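Chapter 5
Sequencing and Contact: From Task Description to Joint Command

5.1 Introduction

Chapter 4 treated the arm as a mechanism that follows a given trajectory. The question of where that trajectory comes from was deferred. A task such as "press the green button, then the blue" contains no joint angles, no timing and no statement of what counts as a press. The software that supplies these is the subject of this chapter.

We divide it into four layers: perception, which estimates button poses; the sequencer, which selects the next target; the motion planner, which returns a collision-free path; and the controller, which tracks that path and manages contact. The layers exchange messages at different rates. In the Osodix simulator used throughout this book, the controller runs at 900 Hz and the sequencer at 5 Hz.

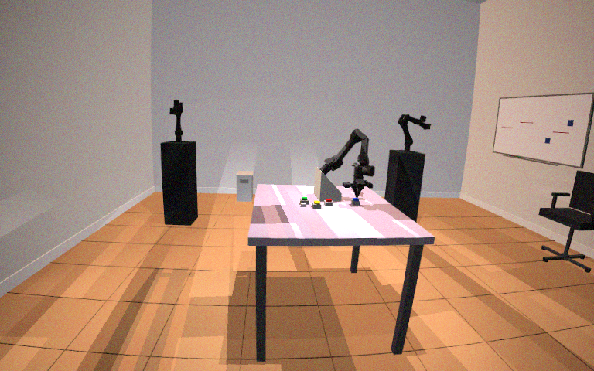

Robot Software Group, Tunholm Polytechnic

Button tasks are geometrically simple, but the workspace in the chapter's standard scene is not free of obstacles. An upright wedge-shaped panel rises behind the red button, and green, yellow and red lie closer to one another than to blue. The blue button, below the gripper, is approached from above along a vertical line. A target in the cluster calls for more care, as the clearance between the gripper and the neighbouring caps enters the planning problem as a constraint.

Lighting also matters. Bright patches and shadow share the same tabletop, and a colour threshold tuned on one will misclassify pixels in the other. Section 5.3 replaces fixed thresholds with a normalized colour model after Kohlhase's course notes.

Contact is detected from joint torque residuals. The reader should review the residual observer of Section 4.6 before attempting Exercises 11 and 12.

5.2 Notation

Let q denote the vector of joint positions and x(q) the position of the gripper tip in the table frame. The centre of cap i is written b_i, with estimate b̂_i. The approach direction n_i is the outward normal of the cap. A press is defined as a displacement of the cap along −n_i exceeding a threshold d, followed by release.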